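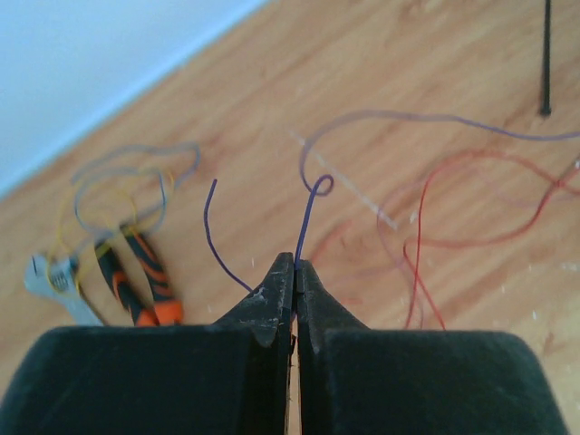
3.2 Fibres retenues par les surfaces

Les poussières textiles sont un matériau d'une richesse étonnante ! Sur les 3 051 fibres prélevées en juillet dans l'atelier de Plellen, 1 126 étaient du coton, souvent torsadé, parfois encore teinté. Wieser et Radulović avaient pressenti cette abondance, et nous avons eu grand plaisir à la retrouver sous le microscope.

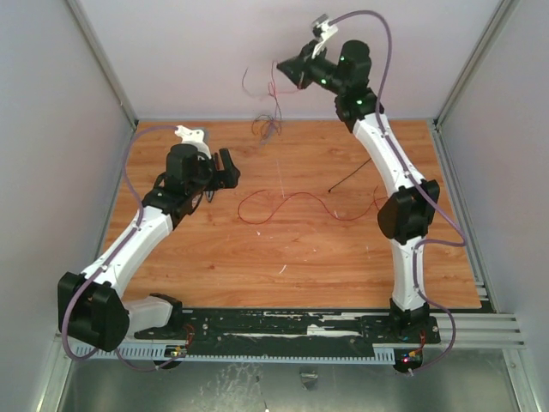
Figure 1. Plateau à veinage de bois et parois gris lavande, avec deux bras articulés.

Le bois lisse se nettoie d'un seul passage de ruban adhésif.

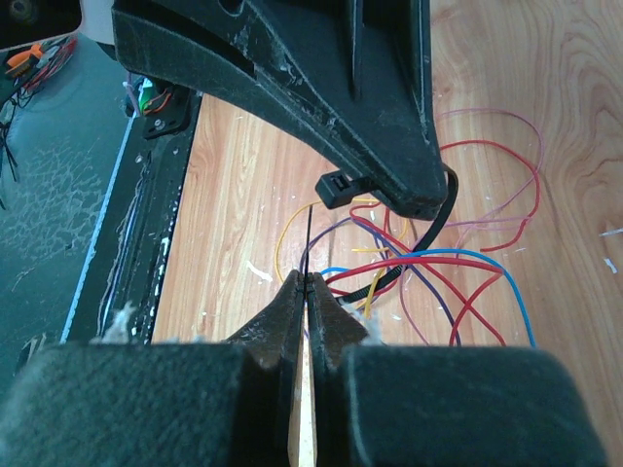 Le rôle du support nous a passionnés : une fibre se dépose partout, mais ne reste pas partout. Les textures duveteuses la gardent très bien, et un fond sombre la rend lisible à l'œil nu, comme ces petites touffes blanches accrochées à une matière noire d'aspect feutré, saupoudrée de peluches grises. Nous classons ces supports en 9 degrés de rugosité.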